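Kundus Day Room - tables and linen check
Thursday, morning round
Checked by: Lucie Sutherland
Also present: Ebere Haruna

1. Floor clear between tables and door
OK. One chair moved back against the wall.

2. Table legs and fixings
OK on tables 1 to 3. Table 4 rocks slightly at the window end. Fixings tightened by hand, needs the proper key. Passed to Ebere.

3. Table edges, splinters or lifting
OK. Ran a dry cloth along all four, no snags.

4. Load label present (100 kg)
Missing on table 2. Replacement to be ordered from Vemico, part 2757.

5. Hot drinks trolley, brakes and shelf
Brakes hold. Shelf clip stiff - works if pushed from the left.

6. Wipes and spray locked away after use
OK. Cupboard 598 locked, key signed for by Sanaa Amrani.

7. Cloths put away after folding
Not done on table 3. Pink one left out at the corner. Same comment as last month. Cloths go in the Filali basket once folded, and anything that has been on the floor goes to the wash first.
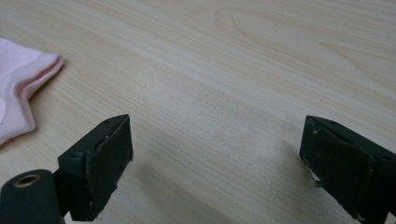
Item 7: pink cloth on table top, pale wood with a long grain.

8. Table surface, marks and spills
OK on 1, 2 and 4. Table 3 to be wiped down again after the cloth is put away.

9. Spare cloths in stock
Low. Anum Memon to ask for more before the end of January.

Result: pass with actions on items 2, 4, 7, 8 and 9. Recheck table 4 before the lunch sitting - do not seat anyone at the window end until then.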